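Mar 16, 2026

# Crumpled money, a red basket and a big bright window

Hi all, Wanting Zeng here with another little batch for the Prindthorpe gallery page! The theme this month is "everyday clutter," which suits me fine, as clutter is the one subject I never have to go looking for. I went with paper money, because I love what happens to a bill when you scrunch it up in your fist and let go (it never opens out the same way again, and the creases take the light so nicely).

Three pictures this time, straight one after another. Click through at your own pace.
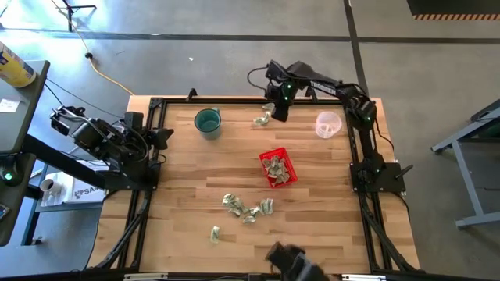
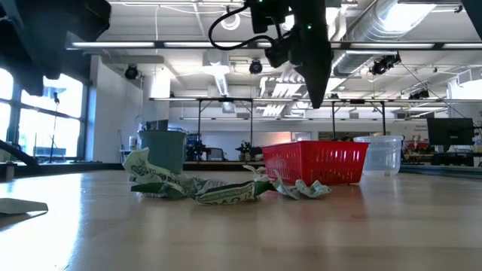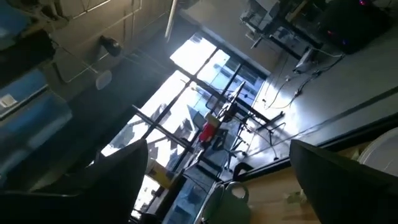 *Bills and basket on the wooden table (first two), and the big window with the blue shelving (third).*

A few notes, for anyone who likes notes.

The first one is my favorite for the layout. I like the heap in the red basket with the stragglers lying loose on the striped wood, and that one bill that wandered off on its own near the top. The teal-green cup and the clear one keep the red from taking over completely. My friend Chin thinks the basket should've been a quieter color. Chin is wrong!

The second is all about the tabletop for me. Look at how the shine runs along the wood in long streaks, and how the basket leaves a bit of its red behind in it. The bill on the left is standing up like a tiny mountain, and if you lean in you can read "EVERY" on one of the folds. I must have gone past that picture 20 times before I spotted the word. The middle one is twisted into a tube, which is exactly what the bills in my coat pocket look like by Friday.

And then the window, tilted way over. I kept going back and forth on whether to put it in with the other two, but all those dark bars running on a slant against the white glare won me over, and the blue of the shelves is lovely next to it. There's a cardboard box by the window, too, and a spot of red and white near the tripod that my eye goes to every single time. You can just about make out the buildings outside.

If you'd like to try some crumpled paper pictures yourself, go for it. Squeeze hard, let go, and don't fuss with the shape afterward. Side light helps a lot. A shiny table helps even more, though you'll be wiping it down every five minutes. Plain colored plastic is great company for pale green paper, and you probably have some in a kitchen cabinet already.

The last gallery, the Wondlow one from September, is still up if you missed it. It has 24 pictures, mostly jars and string, and it's had 1,262 visits, which still makes me grin. Next up I want to do buttons, or maybe keys. Tell me which in the comments!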